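4.2 Discount use in licensed cannabis shops

We collected receipts from 6 licensed shops in Warnumville and Trinau during August. Of the 1,000 receipts, 610 carried at least one discount. The loyalty discount was the most common, and it was used mostly by returning adult customers.

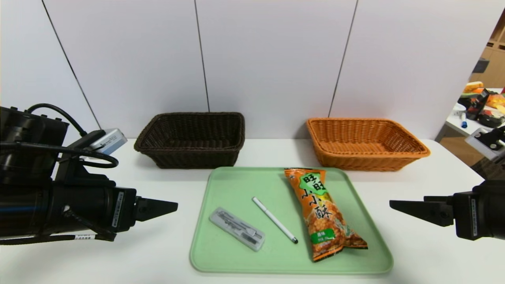 Medical patients used it less often, as their purchases were already free of the local tax. This agrees with the earlier survey by Bouvier in Delorme.

Review coupons showed a different pattern. They were given at the counter and were often not redeemed.
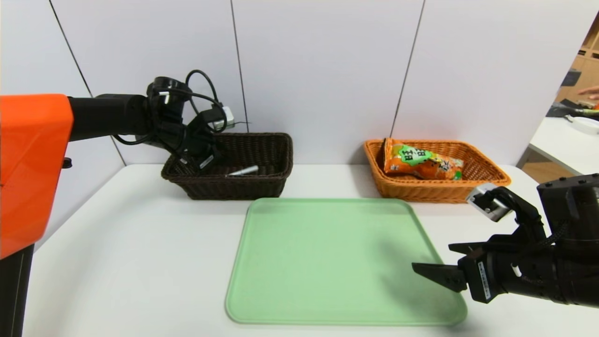

Shop staff sorted the coupons by type before we coded them. At Wallwood, medical and adult-use coupons were kept apart. Coupons without a type were left out of the analysis.

The final sample has 600 receipts with a known discount type. 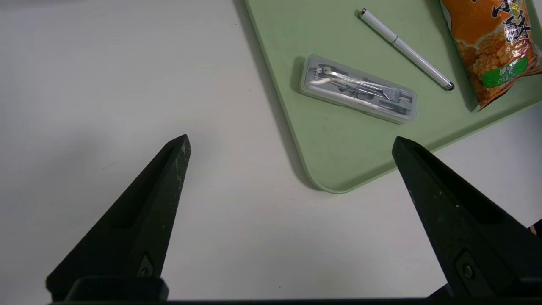 Figure 3b. Black gripper fingers, close view.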